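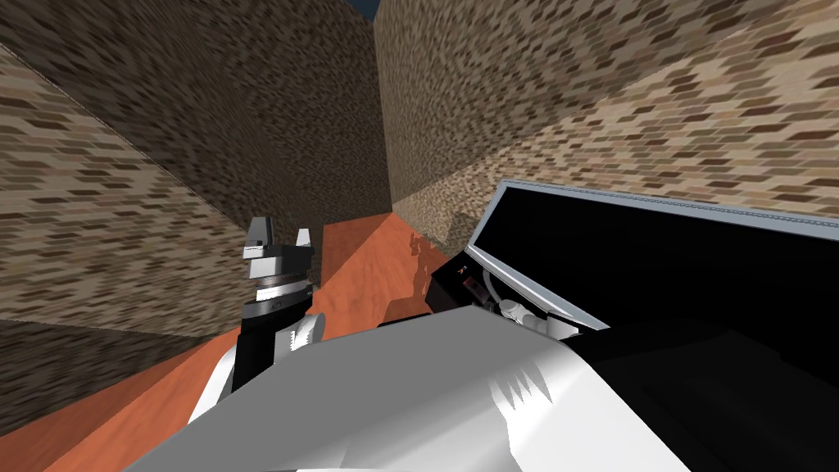

How often should the joints in an outdoor masonry wall be resealed?
Every 3 years on exposed faces. Sheltered faces can be left until the water test in step 2 fails.

4.2 Applying Jodside Masonry Sealer

Read section 4.1 (Storage and Mixing) first. The sealer is supplied ready to use and must not be thinned.

1. Brush down the wall with a stiff nylon brush. Remove moss, loose mortar and old flaking paint. If a pressure washer is used, set it no higher than 3000 psi and keep the nozzle moving.

2. Splash a cup of clean water on the wall at chest height. If the water beads, the existing coat is still working and no new coat is needed. If it soaks in and darkens the surface, continue.

3. Let the wall dry fully. After rain or washing, allow 2 days.

4. Fit the fan nozzle to the Nikton sprayer and pump the tank until the green band shows on the gauge.

5. Spray from the bottom up, overlapping each pass by half. Brush out runs before they set.

6. Wait 30 minutes, then apply the second coat while the first is still tacky.

Note: Repointed joints must cure before sealing. See the mortar table in section 3.

Note: Smooth or glazed brick takes up very little sealer - one coat is enough. Wipe off any excess with a dry cloth.

CAUTION: Do not apply in direct sun or when frost is expected overnight. Cover paving, plants and window glass. Dried sealer cannot be removed from glass without scratching it.

7. Flush the sprayer with clean water and store the nozzle separately.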